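How I finally learned to read a knitting chart

I've been knitting for most of my adult life and until January I could not read a chart. There, I've said it. I got by on written instructions (row 1: knit 3, purl 2, and so on until your eyes cross) and if a pattern only came as a grid of little symbols I closed the tab and went off to make another garter stitch scarf. I own a lot of garter stitch scarves.

What did it was the Grasomia pullover. If you hang around knitting blogs at all you've probably seen it – the one with the deep patterned yoke and the funny little dip at the back of the neck. Ásdís Norðdahl designed it and she only publishes charts. I wrote to her asking if there was a written version somewhere, and she wrote back the same evening, very kindly, to say no, there wasn't, and that I'd thank her later. I was a bit put out, to tell you the truth!

So I bought the yarn anyway. It's Dalsgaard, the heavier one, in oatmeal and a dark green they call Drukdale, and it took 800 grams of it in total because I like my sleeves long. The wool shop in Nondthorpe had everything except the last ball of green, and I had to wait for that to come in the mail while the body sat in a bag by the front door.

The yoke repeat is 24 stitches wide. I stared at that chart for a whole evening and got nowhere. Then I read it out loud, like a kid with a picture book. "Green, green, oatmeal, oatmeal, oatmeal, green." I said it to the cat, mostly. After four rounds I stopped saying it out loud, and after ten I'd quit checking every stitch, because I could see from the row underneath where the green had to go next. The little diamonds stack up! Each one sits a stitch over from the one below, and with written instructions I would never have noticed that, I'd have just been counting to three over and over again.

A few things that helped, in case you're a chart dodger too. Print it big. Mine came out of the printer so small the first time that I was knitting the page fold. Put a strip of washi tape above the row you're on, not below it, so you can still see what you've already knitted (I had this backwards for years, which explains quite a lot). Put a marker between every repeat, even if you feel silly with that many markers. And if you're working in the round, read every row from right to left, all the way up. I knew that as a fact and still went left to right for half of round two and had to rip it back at eleven at night.

My floats are a bit tight on the left shoulder. I blocked it hard and it mostly came out. The neck I did twice, first time it sat up like a cereal bowl, so I went down a needle size and bound off looser and now it lies flat. I've worn it four times already and one of those was to the dentist, who asked where I'd bought it.

Next up is mittens, from a chart, with two colors and a thumb. I've got enough oatmeal left for one and a half, so we'll see. If anyone has a favorite way of dealing with the gap at the base of the thumb, please tell me in the comments, as I've tried picking up extra stitches and I've tried sewing it shut afterwards and I don't love either one.

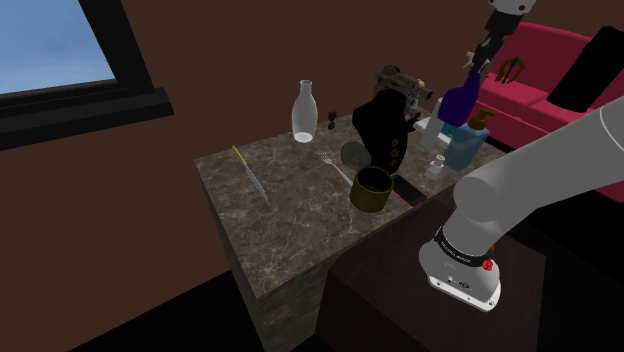

Leif Myklebust: For the thumb gap, pick up two extra stitches on each side and knit them together through the back loop on the very next round. It closes right up. Also, I tried the tape above the row last night and I'm mad at how much easier it is. Which needle size did you end up using for the neck? Mine is doing the cereal bowl thing too.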